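We use cookies to improve your experience. Accept | Manage settings

"I heard the motor before I saw it"

By Hema Poojary
October – 6 min read

Padmavathi Kandasamy was eating toast when the left arm stopped letting go. Saturday, early. She had come in to run the folding cell at Skutach for a few hours while the building was quiet, get the dark garments done, go home.

"It's a pinch and hold," she says. "It picks the shoulder, waits for the other arm, they lift together. Only this time the right arm went up and the left one just stayed clamped. And then it tried to move anyway."

The shirt stretched. Then the arm dragged sideways, toward the edge of the table, which is where her hand was. She'd been straightening a sleeve. Should she have been? No, and she says so before I can ask.

"My hand was in there. The cell was live. That's on me and it's also on the cell, it should of stopped."

She got a bruise across two knuckles. Nothing broken. The shirt lost a seam.

Murali Rai runs maintenance and was the one she phoned. He pulled the logs the same morning. The gripper had been told to open 4 times and reported open every time. It was shut.

"The finger position comes from the motor side," he says. "Motor turns, the software is happy. But the coupling was slipping, so the motor turned and the fingers didnt. You could hear it. Kind of a dry clicking."

How long had it been slipping? He makes a face. Nearly 30 shifts, going by the current readings, which had been creeping down the whole time. There was an alarm for high current. There was no alarm for low.

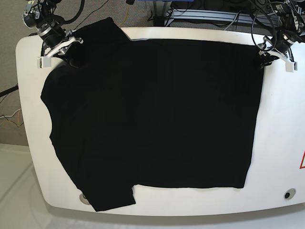 A black T-shirt on the folding table, both grippers at the shoulders.

Black cotton makes everything harder, according to Kandasamy. The vision is good at outlines, bad at layers. A folded-back sleeve and a flat one look much the same to it, dark on dark. So people reach in and fix things by hand. Everybody did it, she says, including the people who wrote the rule against it.

"You get 7 shirts in a row with a bunched sleeve and you stop pressing pause. Pause means re-homing both arms. It's slow. I timed it once and got annoyed."

Rai doesn't argue with that. He thinks the slow re-home is half the accident. His first fix was to that, before the coupling even arrived from Drestberg – a soft pause that holds the arms where they are and picks up again from the same spot. He's pleased with it. The second was a check that compares the finger position with what the wrist camera sees, and stops the cell if they disagree.

Does it work? "It trips too much," he says. "On white shirts, mostly. I'm tuning it."

The part that took longest was the stop itself. The force limit on the left arm had been raised back in the summer, for towels, and never put back. Neither of them will say who raised it. There was no note. Settings like that now need a second name, and Indira Pillai in safety gets a message every time one changes.

"She gets a lot of messages," Rai says.

Kandasamy was back at the table the next week. I ask if she was nervous, and she shrugs, then says yes, a bit, around the left one. She keeps her hands behind the line now. She also turned the radio off. She wants to hear the clicking if it comes back.

The old coupling is in a sandwich bag on Rai's desk. He shook it out to show me where the clamp had worn, a shiny patch you could cover with a grain of rice. New ones get checked every 4 weeks, with a paint mark across the joint so you can see if it has crept. He'd like a sensor on the fingers themselves. There's a quote in for that, no answer yet.

Sign up for our newsletter. Unsubscribe at any time.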